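Tirnum Teaching Program – Frequently Asked Questions
Shares: 21 | Comments: 15

How is a task shown to the robot?
An operator guides both hands by remote control while joint positions are recorded. In the peg task, the black cylinder on its base and the white block with the round hole are the only parts used.

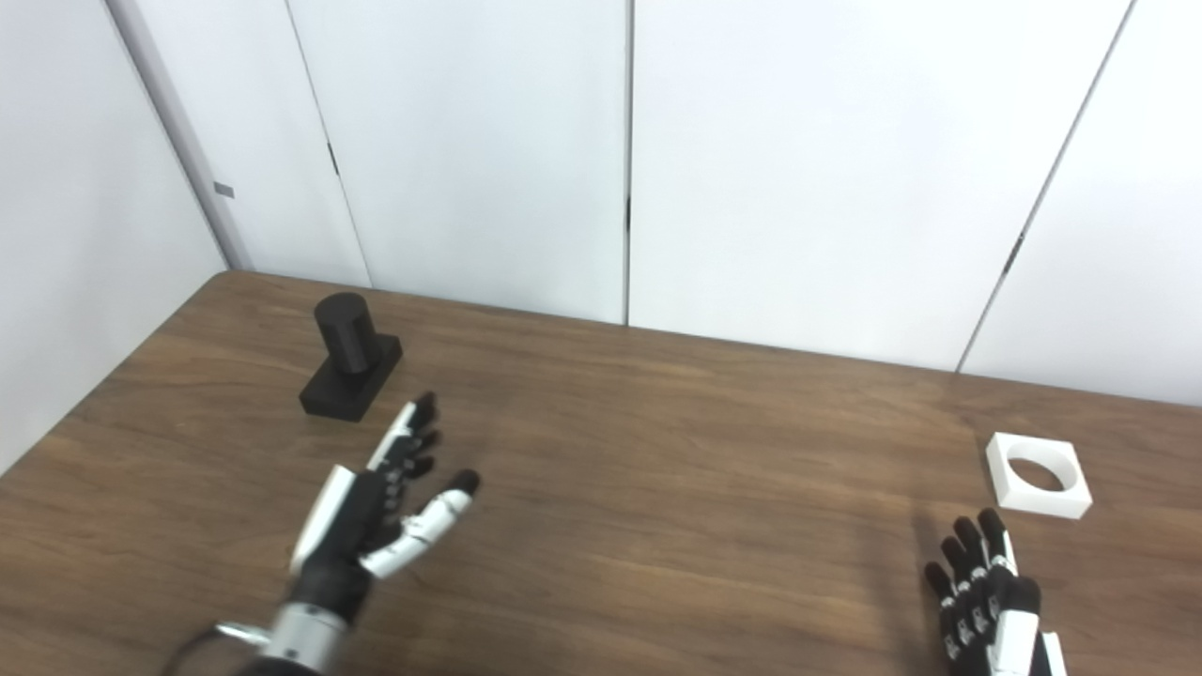 Operators complete 15 practice runs before their recordings are accepted. Requests for a place should be sent to Mabli Gape at the Kneath office.

May one hand be used alone?
Yes. The operator selects the hand at the start of each run – the other may stay raised, clear of the parts.

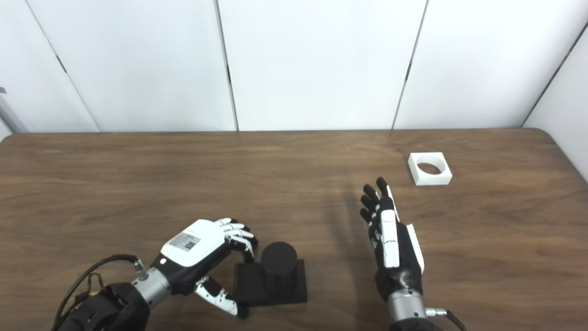

How many runs does a task require?
The program asks for 100 accepted runs per task.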